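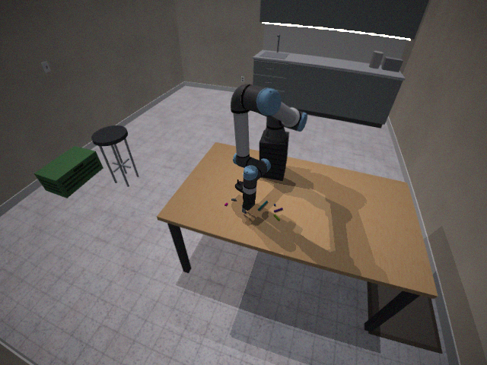 By the Drukska housing desk
Filed under Opinion, Building Standards
Reading time: 4 minutes

The service charge statement that arrives at most apartment buildings each October has a line called "hot water," and almost no tenant can say what it pays for. I think that line should be split in two by regulation: one figure for the heat that comes out of the tap, and one for the heat lost on the way there. The technology for doing so is old and the arithmetic is simple. What is missing is a requirement.

A central hot water system in a mid-size building keeps a loop of water moving at all hours so that a tenant on the top floor does not have to wait for the shower to warm up. The loop loses heat continuously through its pipe walls. How much it loses depends on pipe length, insulation, the temperature setpoint and the pump schedule. It depends very little on how much hot water anyone uses. In a building with long horizontal runs and poor insulation, circulation can consume as much fuel as the draw-off itself, and in summer it can consume more.

Under the usual billing method, total fuel is divided by total metered hot water volume, and each apartment pays by its share. A tenant who travels for work and uses little water therefore pays little toward the loop, although the loop ran past her door the entire time. A family with small children pays a large part of a loss it did nothing to cause. Both bills look precise. Each is given to the cent, and the precision belongs to the volume meter on the apartment branch, which is the one part of the system that was never in dispute.

The larger problem is what the method does to the owner's incentives. Because losses are folded into the price per gallon, a badly insulated building simply has a higher price per gallon. Tenants who compare bills with a friend across town have no way to know whether the difference comes from the fuel contract, the boiler or the pipes. The owner passes all of it through and has no number to answer for.

I looked at the statements for two buildings managed under the Proltska scheme, both built to the same plan, both with central gas boilers. One had its risers and basement mains insulated during a renovation. The other had only the boiler replaced. The second building's owner described the new boiler to tenants as an efficiency measure, and on paper it was one. The price per gallon of hot water in that building is still the higher of the two. A heat meter on the return side of the loop would show the reason on the first monthly reading. There is no heat meter, so the management company has offered tenants a leaflet about shorter showers.

Three objections come up whenever this is raised.

The first is cost. A return-side heat meter needs a flow sensor, 2 temperature probes and a calculator unit, and the whole assembly serves the building, so the expense is shared by every apartment on the loop. It needs recalibration at intervals. This is a modest sum next to what the same buildings already spend on reading individual volume meters.

The second is that tenants will not understand a second figure. They understand it on other bills. Electric bills in many places already separate a fixed network charge from consumption, and people grasp that one part moves with use and the other does not. A line reading "circulation loss, shared" is no harder.

The third objection is more serious. If circulation loss becomes a fixed charge divided by floor area, low users will pay more than they do now, and some of them are older people living alone. This is correct, and any change should be phased in. It is also an argument for making owners carry part of the loss. My preference would be a cap: the owner may pass through circulation losses up to a set allowance per foot of pipe, and everything over the allowance stays with the owner. The allowance can be generous at first – the purpose is to create a number, and then to let it tighten on a published schedule.

Some would go further and remove central circulation altogether in favor of small heaters in each apartment. In the Kurtuluş conversion this was done on 7 floors, and the standing losses of the loop did disappear. Electrical demand at breakfast rose enough that the supply cable had to be upgraded. For new construction the comparison deserves a proper calculation. For existing buildings it is usually cheaper to insulate what is already in the walls and basement, beginning with valves and pump flanges, which installers often leave bare and which lose far more heat than their length suggests.

Pump control also deserves more attention than it gets. Timers that stop the loop overnight are common and are often justified as savings, but a loop that cools for hours falls into the temperature range where Legionella grows. Shutting down circulation should not be the first economy a building tries. Balancing valves on each riser, set correctly and then checked, allow a lower flow rate without letting the far end go cold. The Zeker guidance notes cover this in 4 pages and could be adopted as written.

None of this work will be ordered by an owner who cannot see the loss or does not pay for it. The draft revision of the billing rules currently mentions hot water only in connection with meter accuracy. It should add a return-side heat meter for every building with central circulation, a separate line on the statement, and a date by which both are mandatory.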